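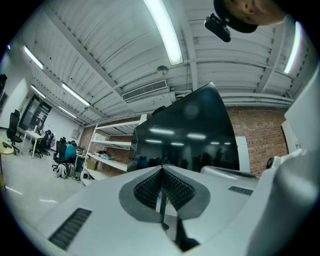

Nestdale office – minutes of the January space meeting

Chair: Luzius Thaler
Started: 4 p.m.

1. Last minutes
Accepted with one correction. The shelving order went to Ponetti, and the earlier minutes had it under Anozie.

2. Lighting
Two people who sit near the big monitor asked for the tubes over it to be switched separately, as the reflections on the screen make slides hard to read in the afternoon. Luzius will ask the building office if the circuit can be split. Moving the monitor was discussed and dropped – the cable run would have to be redone.

3. White shelving unit
The lower shelves have become a place to put things down. Everyone is to clear their own items before the next meeting. Small boxes may stay if they carry a name and a project. Anything left over goes to the Jollorero store room.

4. White board
It is still leaning on the brick wall. Anozie quoted 100 dollars to hang it, fixings included. Agreed. Drilling is to be done before 9 a.m.

5. Air conditioning
Complaints of a draft at the desks. The setting will stay as it is until the filter has been checked.

6. Bags and floor space
Bags to go under desks so that the cleaners can get through.

7. Other business
Request for 16 more coat hooks. Held over until prices are in.

Closed at 4:50 p.m.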